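Windside Hand Gripper Kit: my pre-session walk-around, with comments

Site: Trarberg demo floor
Kit: Windside pair, left and right, on the 60-day trial
Checked by: me (Nhyira Agbeko), with Ketill Eyvindsson on the second signature
Month: November

I do this sheet every time before anybody picks up the grippers, and I write too much on it, sorry Siham! She wants the comments kept in because we still have to decide whether to buy the kit or send it back, and the ticks on their own don't tell her a whole lot. OK means OK, WATCH means I'd use it but keep an eye on it, FIX means it stays on the shelf.

1. Gripper bodies, left and right: OK
Ran my thumb along every seam. No cracks, no sharp edges, no wobble where the cube mounts on. The right one has a scuff from the trip over here (that one was me, I set it down on the door step) and it's only cosmetic.

2. Fingers and finger pads: OK
Opened and closed each one 8 times, slow and then quick. Both come back smoothly. I like the mesh on these a lot more than the smooth rubber on the Ivano set we tried in the spring, which got slick the second there was soap anywhere near it. Check the corners of the mesh for lifting, that's where I'd expect it to go first.

3. Marker cubes: OK
Wiped all the faces with a dry cloth. Please, please no glass cleaner on these! Kolbrún Hjaltested at Windside told me on the phone that the print dulls and then tracking gets jumpy. Screws at the base are snug, I didn't need the driver.

4. Cables: WATCH
Connectors click in properly and there's no fraying. My gripe is the length. If you reach to the far side of a sink the cable comes along with you, and I'd like a clip at the waist so it can't catch on a cabinet handle. I've asked if they sell one. Also walk the floor before you start and move any power cord out from where your feet will be.

5. Sink station: WATCH
Faucet off and rim wiped down before the grippers come anywhere near it. The kit is rated for splashes on the fingers only, so the bodies stay above the rim if there's water in the basin. Keep cups back from the edge you're leaning over. Thijs Visser wants a rubber mat in front of every sink and I'm with him on that one, the floor is smooth as anything.

6. Person wearing the kit: OK
Short sleeves or sleeves rolled up, closed shoes, no dangly bracelets. Sneakers are fine. Stand square to the counter with your elbows loose, and take a break when your wrists tell you to. Mine start complaining well before the battery does, ha. 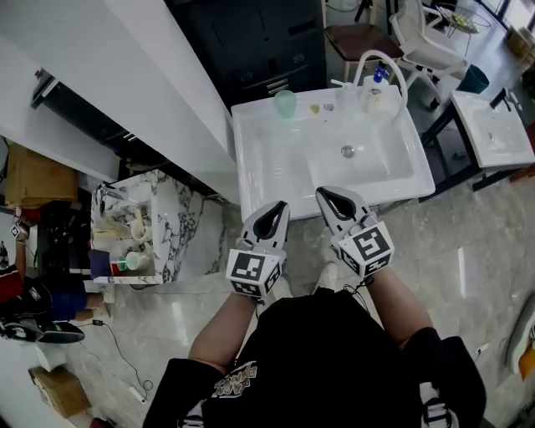
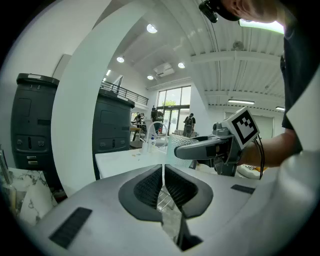

Windside hand grippers in use at the sink stations, Trarberg

7. Neighbors: WATCH
Two people with grippers at the same counter is OK as long as they agree who reaches first. I got a knuckle rapped by Ketill, who is very sorry and has bought me a coffee. Leave an arm's length if you can, and say something out loud before you swing around.

8. Lighting: OK
Daylight from the big windows is lovely to work in but it moves around over the day. I redo the tracking test at 2 p.m. and note the result. Today's was clean on both cubes.

9. Charging and storage: FIX
The dock's lid doesn't latch on the left side. I can close it with tape, but I'm not signing off on tape! Grippers go in the padded box until the new lid shows up. Kolbrún has the request, ticket 3525, and she says the part is in stock.

10. Paperwork: OK
Manual is in the drawer, all 66 pages. The bit you want is the quick card inside the front cover. Somebody at Grímsdóttir borrowed ours last month and it came back with better notes in the margin than mine, so do read those.

Would I keep the kit? Yes, if the lid gets sorted and they can do us a cable clip. The grip is the best we've had on small wet stuff and it's light enough that I forget I'm holding it for the first while. The price is Siham's department and I'm staying out of it.

Open items
Dock lid, left latch: Windside, waiting on part
Waist clip for cable: me, asked
Rubber mats: Thijs
Retest both grippers once the new lid is on: me and Ketill

Signed N. Agbeko
Second check K. Eyvindsson ("agree with all, except the knuckle was her fault too")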